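Werkstattbuch Presia, Raum hinten / Fliesenboden + Abfall

6. September 2021

Vormittag nur Boden und Eimer, Rest bleibt liegen. Stichworte für mich und wer diese Woche Dienst hat.

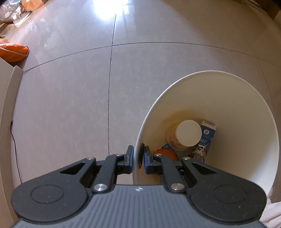
1. Eimer

Der runde cremefarbene, ohne Deckel. Getränkekarton (blau-weiß, der mit den Ringen drauf), Pappbecher, kleines Fläschchen, alles durcheinander. Wollten wir doch trennen?? Liste von Henton hängt seit Wochen an der Tür: Karton und Verbund gelb, Becher Restmüll, Flaschen erst ausleeren. Also alles raus und neu sortiert, Handschuhe an. Fläschchen separat gestellt, Etikett konnte ich auf die Schnelle nicht lesen, bitte nicht einfach wegkippen.

Eimer danach ausgewischt, lauwarm mit Spüli. Innenwand nimmt Farbe an, links gelblicher, geht mit Spüli nicht weg. Evtl. Natron probieren. Kein Scheuerzeug, die Wand ist glatt und soll so bleiben.

Beutel: Rai-Beutel zu klein, rutschen vom Rand. Die von Wallamov passen, Rand zweimal umschlagen. Noch 3 Rollen im Regal, nachbestellen. Artikelnr. auf dem Karton, 2599 (glaube ich, nochmal nachsehn).

2. Boden

Große helle Fliesen, Fugen dunkel und dünn. Glanz täuscht, im Gegenlicht sieht man nix, quer dazu jeden Krümel. Deshalb: erst trocken fegen, vom Fenster zur Tür, dann nebelfeucht. Nicht nass! Letztes mal stand das Wasser in den Fugen und man hat die Schlieren noch am nächsten Tag gesehen.

Reiniger 823 verdünnt nach Flasche, halbe Kappe auf den Eimer reicht. Mit voller Kappe wird es klebrig, heute wieder gemerkt, musste mit klarem Wasser nach. Zeit dadurch doppelt.

Bräunlicher Punkt auf einer Fliese: Kunststoffschaber, nicht die Klinge. Wenn es im Material sitzt, lassen.

3. Offen

- gelber Sack fehlt, zweiten Eimer danebenstellen, dann klappt das Trennen vielleicht auch
- Wischbezug durch, neuen aus dem Schrank (Fach 3)
- Fugen an der rechten Seite kaum zu erkennen, prüfen ob da überhaupt nachgefugt werden muss oder ob das so gehört
- Natrontest am Eimer, Ergebnis hier drunter eintragen
- wer Getränke mitbringt: Karton flachdrücken, sonst ist der Eimer nach zwei Leuten voll

Eimer steht wieder am Platz. Boden noch mal mit dem trockenen Tuch, morgen bei Tageslich anschauen und dann weiter mit den Regalen.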